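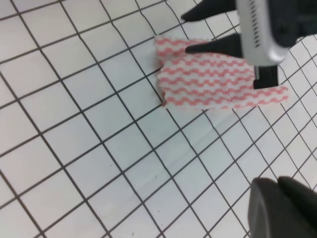 Pink-and-white zigzag cloth, bunched, on small glazed-look tiles with dark grout.

Tile and cloth care: frequently asked questions
Turnerer Household Help, last revised in June

Which cloth should I use on small square tiles?
A soft cloth with some texture. Flat, smooth cloths tend to skip over the grout lines. The Kun 300 is suitable for both tile and grout.

Can I wipe with the cloth bunched up?
For a single mark, yes. For a whole surface, fold it in quarters and change faces as each one soils.

How much cleaner do I need?
Dilute 22 mL of Brekus neutral concentrate in a litre of warm water. Stronger mixes leave a film that dulls glossy tile. Do not use vinegar on cement grout.

How should the cloth be dried?
Hang it by one edge. If you have no rail, lay it flat on clean tile, smooth the corners and turn it once.

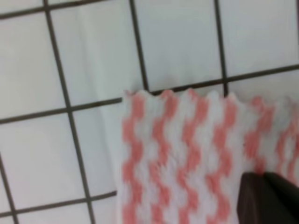 A reader in Nullton asks whether a scalloped edge will fray if the cloth goes through the machine every week, as hers has started to pull at one corner. Wash it in a mesh bag at 40 degrees or lower and trim pulled threads with scissors. Skip fabric softener, as it reduces absorbency.

When should a cloth be replaced?
When it stays sour after a hot soak or no longer takes up water. Colour loss alone is no reason to discard it.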